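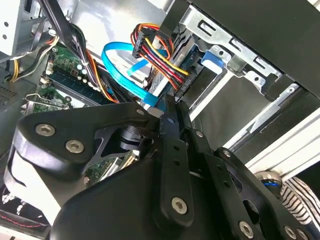 3.2 Cabling and access order

The towers treated at the Flasommont workshop are desktop machines withdrawn from office use. They are opened on a bench and stripped to the level of board, drives, power supply and bare case. The present section deals with the internal wiring, which accounted for the largest share of handling time in the earlier Tasance survey and which the Benow disassembly schedule treats only as a single step ("remove cables").

We divide the wiring into three classes. Class A covers supply leads with a multi-pin connector at the free end. Class B covers flat data leads. Class C covers everything tied or routed as a bundle, whatever it carries. The classes are defined by how a lead has to be gripped and released. A supply lead is stiff near its connector and resists bending, so that it can be held by the connector body and withdrawn in a straight line. A flat data lead takes a set over years of service and tends to spring back toward its old path once one end is free. Bundles shift as a unit, and their members cannot be freed singly until the tie or sleeve has been opened.

Drive trays with a colored release tab were handled with both leads detached first. Attempts to slide a tray out with the data lead still seated led to bent connector housings in 7 machines in the first batch, and the practice was dropped.

3.3 State of the board before removal

A board is ready for removal when the processor and memory have been taken out and recorded. The coin cell may remain in its holder at this stage and is collected at the next bench, together with cells from other equipment. Figure 4 gives a Dell board still in its case, with the socket empty and the wiring in place.

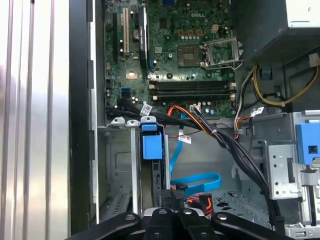

Figure 4. Dell motherboard in an open tower. The processor socket is empty and its retention frame is open. Black cable bundle, orange cable and blue SATA cable lie along the lower side of the board.

Two features of the layout bear on the order of work. First, the bundle follows the lower edge of the board and then turns down along the side of the case, so that any lifting of the board on that side meets the cables before it clears the metalwork. Second, single leads are woven into the bundle. In the terms used above, such a lead must be scored as Class C even where its connector would place it in Class A. The labels attached to the wiring were left on, as they are of use when harnesses are sorted for resale.

An open socket is easily damaged. Contact with the pins by a loose connector was the most frequent cause of rejection among boards otherwise fit for reuse. We therefore fit a cover before any lead is moved across the board. The step adds around 20 seconds per machine. Poon inserts were used for this purpose in the second batch; folded card served in the first and gave no measurable difference in rejection rate.

The order adopted for the remaining 500 machines was as follows: data leads at the drive end, supply leads at the drive end, tray, socket cover, data leads at the board end, bundle, board. Supply leads stay attached to the power supply unit and leave the case with it. Times for each step are listed in Table 5, and the effect of bundle routing on total time is taken up in Section 4.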